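Laston parallel jaw vs. Koivisto three-finger: transfer between bins

2025-09-15

I have had the Laston parallel jaw on the bench arm since April and the Koivisto three-finger for a good deal less time. Both mount on the same wrist plate, so the comparison is mostly about jaw geometry and controller behavior. The arm, the camera and the bin positions stayed the same.

Setup

The controller is the Cekby box with stock firmware. Grip force was set to 6 N for both grippers, then 7 N for a second pass. I ran 502 transfers with the Laston and stopped the Koivisto run at the same number. Pick order is random, and the drop pose is a fixed point above the center of the large bin.

The small bin is the source and the large bin is the target. The part I care about is the clear vial with the blue screw cap. The camera sees the cap without trouble and sees almost nothing of the tube, so the pose estimate comes from the cap plus an assumed length. When the vial lies against a side wall, as it does in this layout, the estimate is good enough in position and poor in angle.
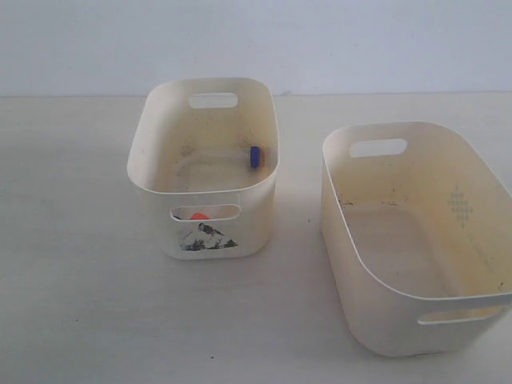 Laston parallel jaw

Approach from the top, jaws across the tube. In open floor it is hard to fault. Next to a wall the outer finger has to fit between tube and plastic, and the stock fingertips are too thick for that. I ground a pair down and the wall picks improved a lot, at the price of some flex at 7 N. Closing on the cap also works, but the vial then hangs at an angle and the drop is messy.

The Cekby reports jaw width after closing, and I use that as the only grasp check. With a parallel jaw it is a clean signal.

Koivisto three-finger

Better on the cap, as expected. It centers the cap and tolerates a bad angle estimate. It is worse on the tube, and it needs more clearance at the rim than the data sheet led me to plan for. Valdir Tavares suggested tilting the wrist away from the wall before descent. That removed most of the rim contacts and cost me 900 ms per cycle — acceptable on a bench, less so on a line.

Width feedback is of little use here. Motor current would be the better check, but the Cekby only exposes it through the Fikwood plugin, and I have not managed to get that plugin to hold a stable sample rate.

For now the Laston stays on the wrist with the ground fingertips. I have ordered steel blanks for a second pair and will rerun the wall picks when they are cut.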